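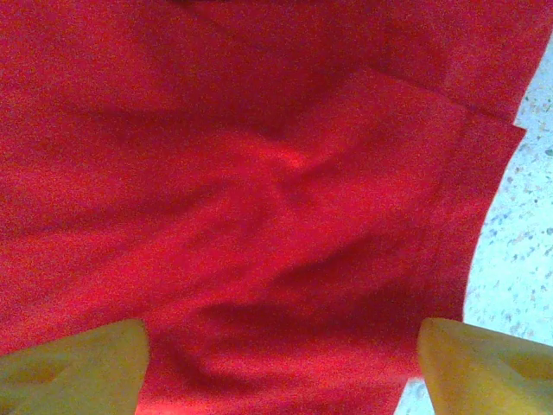
Visit report: Grirwood handling lab, workcell practice and recordkeeping

Visit made in July. Present from our side: Oriana Tapia and the undersigned. Hosts: Geum-ok Bang (cell operations) and Dardo Acuña (safety and documentation). Arrival 8:40 a.m., departure shortly after 3 p.m.

Purpose

Our group is rewriting its house rules for two-arm cells that handle soft goods. The current rules were written for rigid parts and say almost nothing on cloth. Grirwood has run cloth handling under a written procedure for longer than we have, and Bang agreed to take us through the procedure and let us watch a normal shift. The visit was limited to practice and paperwork. Cycle times and success rates were not discussed, and we did not ask for them.

Site entry

Sign-in is at the loading side. Visitors read a two-page sheet and initial each page. The sheet covers four points: stay outside the floor line unless invited across it, no loose lanyards, no leaning on cell frames, and the location of the stop buttons. Acuña then walked us to each stop button and had us touch it. Our own induction shows the buttons on a floor plan only. Tapia has noted this as a change to make.

Safety eyewear was issued but is required only in the machining bay. Hair and sleeve rules apply everywhere past the line.

The written procedure

The governing document is called the Womwood procedure, after the building where it was first used. It has 93 numbered clauses in the present issue. Bang said it was longer before the last review, when duplicate clauses were merged. Every clause has an owner and a review month. Clauses without an owner are struck out at the next review, whatever their content.

The clauses fall under headings for layout, start of shift, running, stopping, change of item, and records. There is no separate heading for training. Each clause that needs training says so in its own text and names the sign-off.

Three terms are defined at the front and used strictly afterward:

Item: the thing being handled.
Companion: anything else on the table during a run, placed there on purpose.
Stray: anything on the table or rail that is not on the run sheet.

An operator who finds a stray pauses the run, removes or enters it, and resumes. Entering it on the sheet makes it a companion. The procedure does not rank one option over the other, and Acuña said operators choose freely provided the entry is made before motion resumes.

Layout clauses

Both arms are mounted to a common rail at the front of the table. The procedure requires the mounts to be checked against witness marks at the start of each shift, and the check is initialed. Cables must be routed with enough slack for full wrist rotation and must return to the base on the same side as the arm they serve. Slack is checked by hand with the arm unpowered, at both ends of its travel.

Walls are treated as part of the cell. A change of wall panel, including a change of printed pattern, is logged in the same way as a change of gripper finger. The reason given in the clause is camera behavior. Our rules treat panels as furniture, and we have changed them without a log entry at least twice.

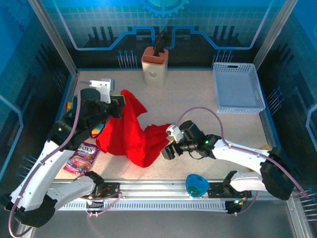
Companions are subject to a spacing clause. With both arms parked, no companion may sit under a wrist. During a run this is allowed, provided the companion is on the sheet and is of a kind listed as harmless to both the gripper and itself. Wrappers, small packaging and empty baskets are on that list. Glass is not, and neither is anything holding liquid.

Knives have a clause of their own. A knife may be in the cell only in a block, blade down, with the block at the back of the table. It counts as a companion and may not be the item in any run with a visitor past the line. Tapia asked why the block was not simply taken out for cloth work. Bang answered that the table arrangement is fixed by the run sheet, and that taking things out between sheets had caused more recording errors than it prevented. We did not reach agreement on this. Our draft will probably keep sharp tools out of cloth runs altogether.

Cloth clauses

This part was the main interest. The points we copied down, in the order Bang gave them:

Clause 41. The cloth is placed by hand without smoothing. If the run sheet calls for a flat start, the sheet must say who flattens it and to what limit.

Clause 42. One arm may hold while the other regrasps. Both arms may hold at once only with the tension limit active. The limit is confirmed on the operator screen, and the operator reads the value aloud.

Clause 43. If the cloth is twisted between the grippers, neither wrist may rotate further in the direction of the twist. The operator may allow the opposite direction or stop.

Clause 44. Fingers approach cloth open. Closing on the way down is not permitted on a hard tabletop.

Clause 46. Cloth over the front edge of the table is a stop condition, on account of the rail and the modules fixed along it.

Clause 47. Cloths are retired at 100 runs or at the first broken thread, whichever comes first. Retired cloths are marked and go to the finger test bench.

Clause 45 has been withdrawn and its number is kept blank. Numbers are never reused. We renumber at every issue, which makes old shift logs hard to read against the current text, and both of us think Grirwood's way is better.

On clause 43 there was some discussion of who judges that a twist exists. The text leaves it to the operator. Acuña would like a measured angle. Bang's view is that an angle would be argued over and the operator would end up judging it anyway. The clause stands as written until the next review.

Status lights

Each arm carries a light. Under the procedure, green means powered with no fault present. It does not mean the arm is safe to approach, and the induction sheet repeats this in bold. Permission to reach in comes from the cell gate switch and the spoken word "clear," in that order. During our time at the cell we heard the call used each time a person reached across the rail.

Fingers

Soft fingers are inspected before each shift and after any contact with the knife block. The inspection looks for cuts, seams opening and dirt on the tip faces. A finger with a visible crease may stay in service if a fingernail drawn across the crease does not catch. Otherwise the pair is replaced. Fingers are always changed in pairs and the pair number is written on the run sheet.

The supplier, Skasine, ships them with a storage note that Grirwood has tightened: closed box, away from the window side of the lab, oldest pair used first.

Records

Run sheets are on paper during the run and keyed in the same day. The binder we were shown held 798 sheets. Acuña let us pull any we liked and compare them with the keyed version. We pulled 2. One matched in full. The other had a pair number on paper that was missing from the keyed copy, and Acuña corrected it while we stood there, using the amendment form, with the old blank field left readable.

Corrections on paper are a single line through the entry, initials beside it. Correction fluid is banned by clause 88. A run stopped by the operator is kept and labeled with the clause number that caused the stop. Runs stopped without a clause number are returned to the operator the same day.

The keying software is an in-house tool named Quiroga. It rejects a sheet if any companion field is empty, so an empty table has to be entered as "none." We use optional fields for the same data and get the expected gaps.

Points raised with the hosts

The tension limit in clause 42 has no stated test interval. Bang took the point and will propose one.

The floor line is worn near the right-hand side of the cell. It is already on the repair list.

The visitor sheet does not say what a visitor should do if they press a stop button by accident. The practice is to stay put and tell the nearest operator. Acuña will add a line.

Actions for our draft

Adopt the item, companion and stray definitions unchanged. Tapia to clear the wording with Grirwood first.

Log wall panel changes. Effective from the next change.

Adopt clauses 43, 44 and 46 in substance. Clause 47 needs a figure of our own, as our cloths are heavier.

Freeze clause numbering at the next issue.

Replace the floor plan in the induction with a walk to each stop button.

Knife block: hold for discussion with Baltasar Riquelme before the draft goes out.

A return visit by Bang has been offered for the first shift under the new rules. Copies of the Womwood headings page and a blank run sheet are in the shared folder. The full procedure was read on site and not copied, at Grirwood's request.

Baltasar Leiva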